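4.3 Meldeverhalten und Wahl des Arztes nach Arbeitsunfällen

Wie schon in 4.1 angedeutet, lag das eigentliche Problem in den untersuchten Betrieben selten bei der Deckung selbst. Versichert waren alle. Die Lücke entstand davor — zwischen Unfall und Anzeige. Von den 353 ausgewerteten Fällen wurden 62 erst nach Ablauf der betriebsinternen Frist gemeldet, 39 davon erst, nachdem bereits eine Behandlung beim Hausarzt stattgefunden hatte. Diese 39 Fälle bilden im Folgenden die Gruppe B; die übrigen verspäteten Meldungen Gruppe A.

Zur Abgrenzung: als »Meldung« gilt hier der Eingang beim Betrieb, nicht beim Unfallversicherungsträger. Beides fällt in kleineren Betrieben oft auf denselben Tag, in größeren nicht. Ragab hat in seiner Vorarbeit den zweiten Zeitpunkt verwendet, die Werte sind deshalb nur eingeschränkt vergleichbar. Eine Umrechnung wurde versucht und wieder verworfen (fehlende Eingangsstempel, vor allem bei Rosales).

Gruppe A. Überwiegend leichte Verletzungen, Schnitt, Prellung, Verstauchung. Typische Begründung in den Interviews: man habe abwarten wollen. Mehrfach auch Unkenntnis, dass ein Eintrag ins Verbandbuch die Unfallanzeige nicht ersetzt. Bei Tudesell wurde das Verbandbuch bis August auf Papier geführt, danach über Iris, die Einträge sind seitdem vollständiger, aber kürzer. Ob das Meldeverhalten sich dadurch verändert hat, lässt sich mit den vorliegenden Daten nicht sagen.

Gruppe B. Hier ist die Lage unübersichtlicher. Nach einem Arbeitsunfall mit Arbeitsunfähigkeit über den Unfalltag hinaus ist ein Durchgangsarzt aufzusuchen. Das war den Beschäftigten in der Regel nicht bekannt, oder es war bekannt und wurde als Formsache verstanden. Mireille Salameh, die die Interviews bei Plollix geführt hat, notierte wiederholt die Formulierung »mein Arzt kennt mich doch«. Folge in den Akten: nachträgliche Überweisung, doppelte Befunderhebung, Rückfragen zum Unfallhergang. In 3 Fällen war der zeitliche Zusammenhang zwischen Ereignis und Befund später strittig, weil der Hausarzt zunächst keinen Arbeitsunfall vermerkt hatte. Zwei davon wurden anerkannt, der dritte war bei Abschluss der Erhebung noch im Widerspruchsverfahren.

Auffällig, aber statistisch nicht belastbar: Leihbeschäftigte meldeten später als Stammpersonal. Vermutung der Verfasser — unklare Zuständigkeit zwischen Verleiher und Einsatzbetrieb. In den Einweisungsunterlagen von Rosales steht dazu ein einziger Satz, in denen von Plollix gar keiner. Die befragten Vorarbeiter gaben unterschiedliche Auskünfte, wer die Anzeige auszufüllen hat, in einem Fall widersprachen sich Früh- und Spätschicht direkt.
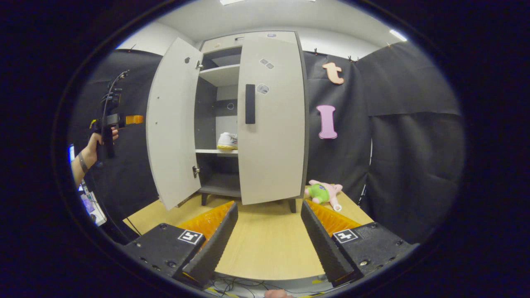
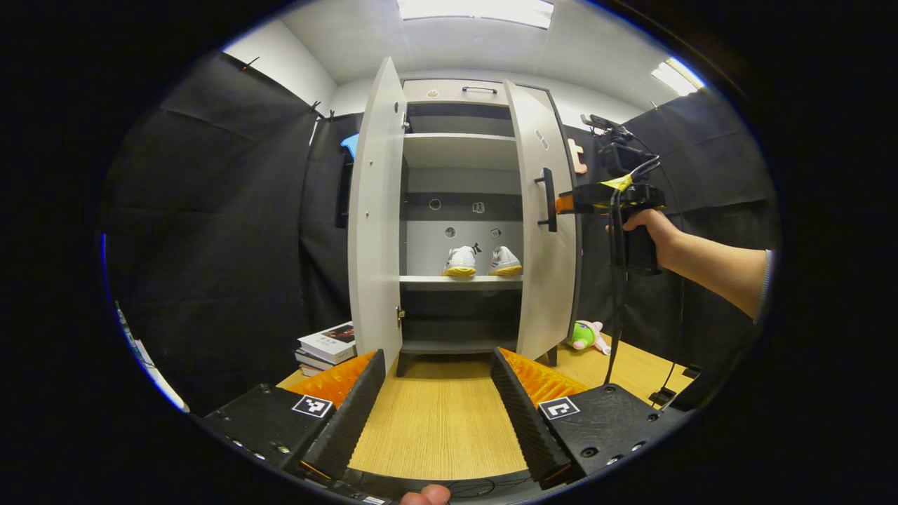 Abb. 7: Schrankmodell mit geöffneten Türen, zwei Aufnahmen.

Zur Rolle der Fürsorgepflicht im weiteren Sinn. Mehrere Betriebe händigen bei Dienstantritt ein Merkblatt aus, das auch den Weg zum Durchgangsarzt beschreibt. Die bloße Aushändigung zeigte in unserer Stichprobe keinen erkennbaren Effekt. Anders bei mündlicher Unterweisung am Arbeitsplatz: dort kannten die Befragten den Ablauf meist, auch wenn die Unterweisung schon länger zurücklag. Einschränkend muss gesagt werden, dass die mündliche Unterweisung fast nur in den kleineren Betrieben üblich war und der Effekt also auch an der Betriebsgrösse liegen kann. Eine Trennung beider Faktoren war mit dieser Fallzahl nicht möglich.

Ebenfalls ungeklärt die Wegeunfälle. Sie wurden in der Auszählung mitgeführt, folgen aber einer anderen Logik, weil im Betrieb niemand Zeuge ist und die Meldung ganz bei den Betroffenen liegt. In einer Folgeerhebung sollten sie getrent erfasst werden. Ragab plädiert zusätzlich dafür, Umwege (Kita, Fahrgemeinschaft) eigens zu kodieren; im jetzigen Fragebogen gibt es dafür nur ein Freitextfeld, das kaum genutzt wurde.

Kurz zu den Kosten: nicht erhoben. Die Träger haben Angaben zu einzelnen Verfahren aus Datenschutzgründen nicht herausgegeben, und Schätzungen aus den Personalabteilungen lagen so weit auseinander, dass wir sie nicht abdrucken. Der Mehraufwand durch verspätete Meldung wird daher in 4.4 nur über die Zahl der Rückfragen pro Akte angenähert, getrennt nach Gruppe A und B.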